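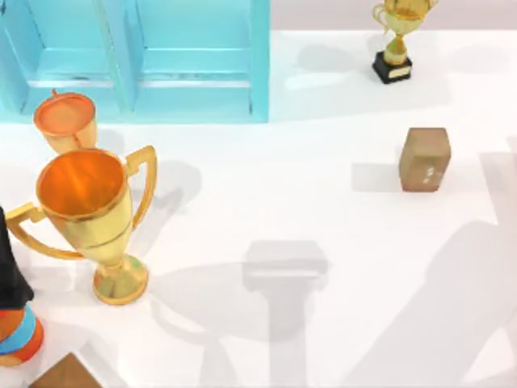

April, nearly midnight

Legs like wet bread and I can't sleep, so I may as well write it all down while I still have it. We did the Brodcombe relay today! All 28 miles, four of us, and we came in 14th, which is nine places better than last year and I am still grinning at the ceiling.

Bożena picked me up at ten to five with the heat on full blast and a bag of boiled eggs. It was pitch dark and she drove the whole way to Girkum with one hand because she was eating with the other. Ntombi was already in the parking lot when we pulled in, jogging in little circles in her big coat, and Wian turned up last with two different shoes on (same size, same kind, one blue and one gray – he says he got dressed in the dark and I believe him).

Ntombi took the first leg. She always says she hates starting and then she goes off like a dog after a ball. Number 169 pinned on crooked. She handed over at the reservoir with a face like a tomato and yelled "it's muddy past the gate" at Wian, who promptly went past the gate and fell in the mud. He was up again in a second. We lost maybe three places there and I didn't care at all, I was jumping up and down on the bank and screaming his name.

Then me. Leg three, the one with Lullell Hill in it. I have been dreading that hill since January. 1,071 feet at the top, and the path just goes straight at it like whoever made it had never heard of a bend. I had promised myself I would run every step as far as the second stile, and I did! After that I walked with my hands on my knees, same as everyone near me. A woman in a yellow hat gave me half an orange slice out of her own mouth's reach, practically, and I could have married her. And then the top – the wind, and the whole valley lit up, and sheep, and the sea as a thin gray line that I swear wasn't there last year. I ran down the other side with my arms out. I passed five people. Me!

Bożena brought it home. I missed her finish because I was in line for the bathroom, which I will be sorry about forever, but Wian filmed it and she is flying.

Soup in the hall afterward, lentil, a bit salty, two bowls. Adhiambo Sang's team won for the third year and she came over to ask how my knee was. She remembered my knee! It's fine, by the way. Slightly puffy on the outside. Ice on it since eight.

Things for next year: proper gloves, not the knitted ones. Eat at six, not at seven. Practice downhill more, because I think I might be good at it. Ask Els Van den Broek if she'd be the reserve, she ran the Yammine loop in the fall and liked it.

Wash kit tomorrow. Give Ntombi back her coat, it's still in my hall and there's an egg in the pocket.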